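Wire, stems and vase necks

I have been rebuilding the artificial flowers we keep for the front table, and these notes are mostly so I can repeat the job next October without relearning it.

The problem with most artificial stems is length. They are sold long, with a steel wire core inside a plastic sleeve, and they are meant for tall floor vases. In a small glass vase the head ends up too high and the whole thing leans. Bending the bottom of the stem back on itself works for a while, but in clear glass the fold is visible and in a narrow neck it takes up the space of two stems.

I now cut them. Side cutters will mark the wire and you can snap it from there. Scissors will not touch it and will be ruined. Cut at the base, a little at a time, and test the height after every cut. My rule is that the lowest petals should clear the rim by 11 millimetres or more. Less than that and the bloom looks like it is sitting in an egg cup.

Innes prefers to leave the stems long and let them lean. We have agreed to differ, and he has his own vase.

Weight is the second problem. There is no water in the vase, so all the mass is above the rim. The pink to grey ribbed one weighs 538 grams on the kitchen scale, and it will hold a tulip and the thin stems of the blue roses together without trouble. A lighter vase of 258 grams tipped twice with a single big rose in it and has gone back in the cupboard. Glass beads in the bottom would fix it, but I don't like the look of them.

The flared rim matters too. Stems rest against it and splay outward, so they want to be crossed inside the neck to hold each other up. Put the stiffest one in first. The tulip is the stiffest I have, so it goes in before the roses.

For the textured clear vase I gave up on flowers and filled it with glossy green foliage only. Packed densely enough, the leaves hold themselves in place and hide their own stems, and the texture in the glass blurs whatever is left. It took 9 bunches to get there. I had bought four.

Colour notes: dusty blue next to red is better than I thought it would be. Sunflowers beside either is a harder sell. The yellow pulls the eye and the heads are heavy for the stem. I have tried them in the pink vase and on their own, and I am still undecided.

Dust is removed with a dry paintbrush, petals first, working from the centre out. Compressed air just moves it to the next flower. Washing is possible, but the sleeve lets water in at the cut end and the wire rusts, so seal the end with a dab of hot glue if you plan to do it.

The toolbox stays on the table while I work. The side cutters, glue sticks and spare wire live in the bottom and the small stuff goes in the organizer lid. A small screwdriver is good for pushing a stubborn stem down through packed foliage, or for opening up a gap before you try.

Next job is the big red rose, whose stem I have not had the nerve to cut. 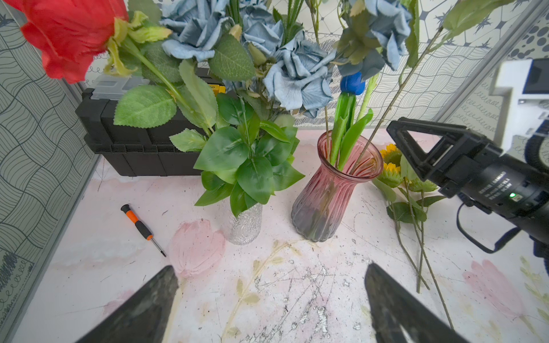

Roses, tulip and foliage, with the sunflowers still on the table.

Contact | Copyright Angus Lamont | Back to top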